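Accueil > Fils > Automatisation au travail

Un an de pinces chez Grorkura : ce que ça change pour nous (fil)

1/ On me demande souvent à quoi ressemblent mes journées depuis que l'atelier s'est mis à l'automatisation. Alors voilà, je déroule, et je commence par mon sujet préféré du moment : la poignée de porte !
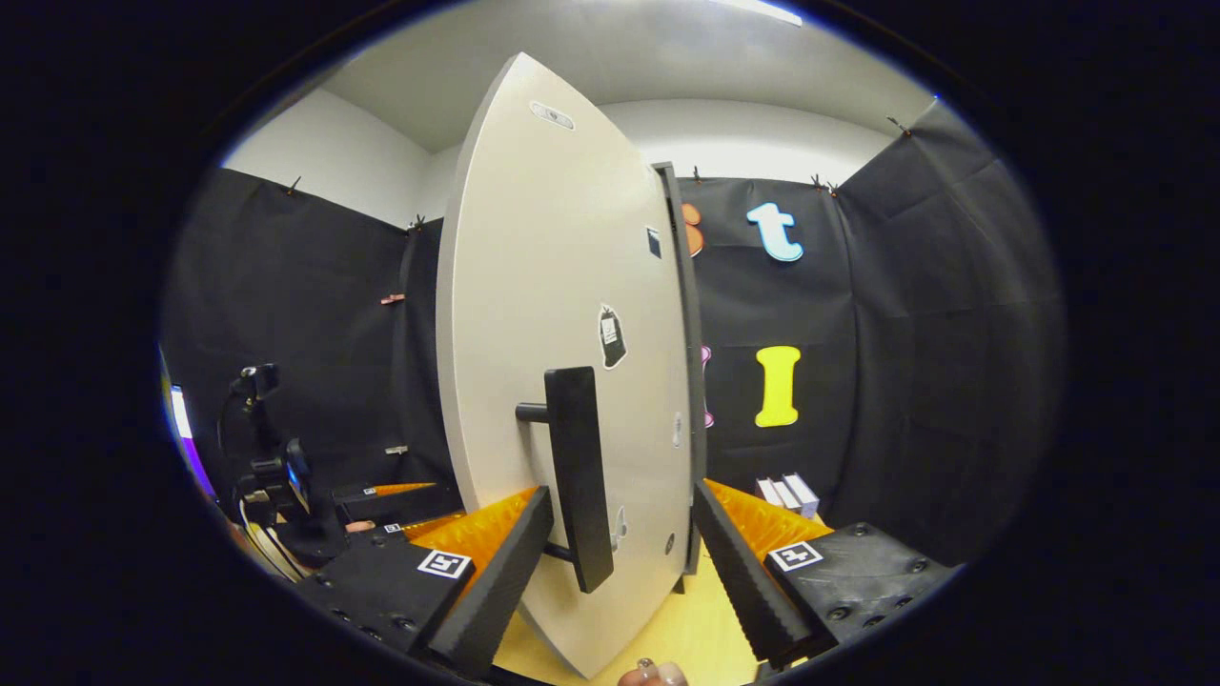
2/ La poignée, cette tyrannie

Une barre verticale noire, plate, écartée du panneau par une petite entretoise en haut. Vous et moi, on l'attrape sans y penser. Pour une pince à deux doigts, il faut arriver bien centré, les mousses orange de part et d'autre, et refermer sans taper dans la barre. J'adore ce geste, je pourrais en parler des heures.

58 réponses · 212 partages

3/ Avant, chez nous, « automatiser » voulait dire qu'un monsieur en chemise venait programmer des trajectoires pendant trois semaines et que personne à l'atelier n'avait le droit de toucher au pupitre. Maintenant on prend la pince à la main, on fait le geste, et c'est le geste qui sert de leçon. La différence d'ambiance est énorme.

4/ Kalkidan Sisay a passé huit ans à l'emballage. Elle a des mains d'une précision folle, et ça ne figurait sur aucune fiche de poste. Aujourd'hui c'est elle qui forme les nouveaux à la prise en main de la pince — et sa paie a suivi, j'y tenais.

5/ Côté chiffres, pour celles et ceux qui aiment : 414 démonstrations gardées sur 475 pour le projet Drenetton. Le reste part à la poubelle : trop rapide, mauvais angle, doigt qui accroche. Au début je prenais chaque rejet personnellement. Mesfin Worku, lui, relit les siens en mangeant son sandwich et ça le fait rire.

6/ Ce qui est moins drôle : le poignet. Tenir une pince toute une matinée, ça tire. On a obtenu une rotation toutes les quarante minutes, et Wanting Duan a proposé qu'on alterne main droite et main gauche. Bizarre pendant deux jours, puis on s'y fait (j'ouvre mon frigo de la main gauche maintenant).

7/ La question qui revient à chaque pause : est-ce que ça va prendre nos postes ? Je n'ai pas de réponse toute faite. Sur la ligne Skonus, deux postes de nuit ont disparu et les collègues sont passés de jour, avec nous. L'un est ravi, l'autre regrette ses primes. Les deux ont raison, et il faut que la direction entende les deux.

8/ Ce que je vois aussi, c'est qu'on parle enfin de nos gestes. Comment tu approches ? Tu tires d'abord ou tu pivotes ? On était près de 100 à l'atelier ouvert et les gens se disputaient sur la façon d'ouvrir un placard. Un bonheur !

9/ Prochaine étape en mai : les tiroirs. Getachew Tesfamariam prétend que c'est plus facile que les portes. J'ai parié un café que non.

10/ Si votre boîte s'y met, demandez dès le départ qui choisit les gestes, qui relit, et combien de temps on tient l'outil d'affilée. Mes messages sont ouverts, je réponds le soir — et j'accepte les photos de poignées tordues.

Dernière mise à jour : 16/2/24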